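Search this site
Enter keywords
Go

Fruit basket (household)

17 Oct 2022
By the Ridbridge Home Notes editor

A fruit basket is an open container, usually woven, that's used to hold, carry or show off fruit. I've been keeping this entry going for years and it keeps getting longer, so bear with me! The term covers the shallow kind that lives on a kitchen counter, the deep kind you take out to the trees, and the gift kind that arrives wrapped in crackly film with a pear on top. People also use it for the contents (as in "we sent her a fruit basket"), and I do that too.

Materials and shapes

Wicker is the word for the weaving, by the way, and you can do it with willow, rattan, cane or reed. I mixed this up for ages and thought wicker was a plant. Willow is what I grew up with in Cavutau, where the baskets were sold by the road every August and smelled wonderful for a week or so. Round baskets are built up from a base of crossed sticks, with upright stakes bent up from it and thinner strands worked in and out between them. Ovals start the same way but need a longer base, and mine always come out lopsided. 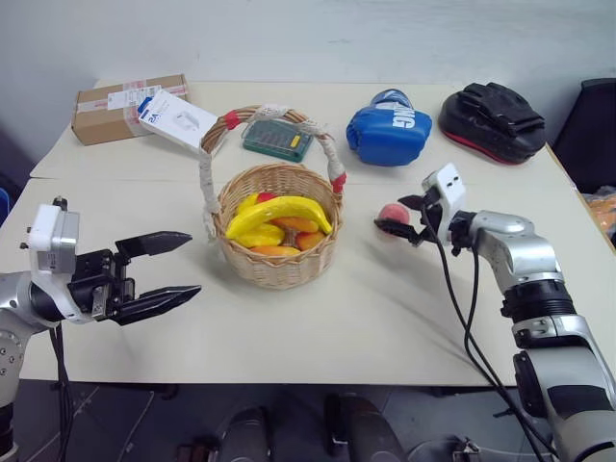

Handles are where I get fussy. A fixed arch over the top is the classic, and it's great for carrying but a bit of a nuisance when you're piling fruit in from above. Plenty of people wrap the arch to make it kinder on the hand, and white cloth tape does the job nicely on a tall handle like this one, with a couple of bands of red tape to liven it up. Leather strips and plain string work as well. Two small side handles leave the top clear, and those are what I'd pick for a big basket that mostly stays put.

Filling and arranging

Heavy, firm fruit goes in first and soft fruit goes last, so the peaches don't end up as jam. Bananas are the awkward ones. They bruise, they take up room, and they give off ethylene, the gas that hurries other fruit along (handy if your avocados are rocks, not so handy otherwise). I lay mine over the top where I can grab them.

Artificial fruit is its own little world — wax, plaster, glass, foam, plastic — and I'm very fond of it. It holds its color in a dim room, weighs next to nothing if it's foam, and only wants dusting. Wax softens in a sunny window, as I found out with a bunch of grapes.

Sizes

The sizes I use on this site are my own. A small round basket is up to 12 inches across, and anything over that is large until you reach the Eder style, a long harvest basket that can run to about 36 inches and really needs two people.

Care

Brush out crumbs, wipe with a damp cloth, and let it dry well away from the radiator. Very dry wicker creaks and snaps, so a light misting now and then helps. Line it with a cloth if you keep berries in it, as the juice stains for good.

Recent entries
Bread basket
Egg basket
Odent weave
Peach (kitchen use)
Trug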